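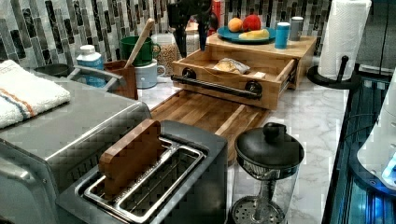
Kitchen counter with the mosaic tile backsplash

Ticket 393: Ferry times wrong on the Kvaran island page
Opened by: Nanna Bjarnason
Assigned to: Shuzhen Dai
Status: Resolved

Nanna Bjarnason
Hi all! First off, I love the new Kvaran guide, and the walking map from the harbor up to the old chapel is fantastic. But the ferry box on the island page shows the morning boat from Mivola leaving at 7:15, and the printed April timetable says 8:15. The return boat is an hour early too. Guests staying in the upper village are planning their day around this box!

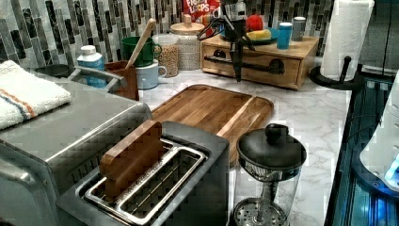 I tried it on my phone and my laptop, and in a private window. Same times everywhere. The bus times from the harbor look fine.

Shuzhen Dai
Thanks Nanna, great catch, and the bus detail helps a lot. Buses and ferries come in through separate feeds, so I'm going straight to the ferry one. Steps so far:

1. Cleared the page cache. No change.

2. Compared the feed with the timetable. The feed is right – our page is taking an hour off.

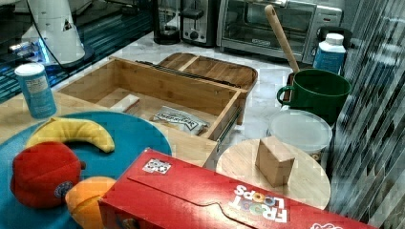
3. Checked the import settings. The ferry feed was still on winter time! Switched it over and ran the import again, 507 sailings, no errors.

Bjarke Stougaard
Lovely work. The chapel walk page pulls from the same box, so could you refresh that as well? The two coves on the north side are linked from there and people really do go for the early swim.

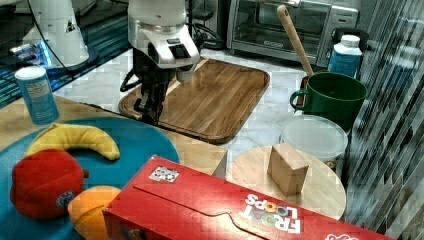
Resolution
Chapel walk page refreshed at 4:40 pm. Both pages now show 8:15 and the correct return. Nanna checked from the harbor café and is happy. Florence Bélanger will add the clock change to the spring checklist.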